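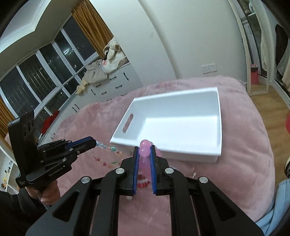
Dye Bench Notebook, Dravholm Textile Conservation Workshop
Friday, entry by Ha-rang Sung

Purpose. To continue the wash-fastness trial on the madder-dyed wool from the Phuthong lot, and to settle whether the second mordant bath may be shortened before the June intake.

Materials. Skeins 2 and 6 from the lot, scoured earlier in the week by Surachet Boonyarit. Alum from the opened jar, store number 718. Tap water was used throughout, as the still remains out of service.

Procedure. Both skeins were entered into the mordant bath at 9:15 a.m. Skein 2 was lifted after 20 minutes; skein 6 was left for the full period given in the workshop manual. Dyeing followed in a single pot so that the two would share the same liquor. The pot was turned by hand and was not allowed to simmer.

Observations. Skein 6 took an even brick red. Skein 2 was paler and showed streaking near the ties, which were, in my judgment, drawn too tight. Hatem Nasr examined both under the north window and considered the difference acceptable for lining cloth — I do not agree, and have noted as much on the tag. On rinsing, skein 2 gave up more color than skein 6.

Outstanding. The short bath is to be repeated with looser ties before any change is made to the manual. Chaiwat Mahawong has asked that offcuts be kept for the light box. The lid of the large pot no longer seats properly and has been reported to Uthai Wongsuwan. Rinse water pH was not recorded; the meter was on loan to the paper room.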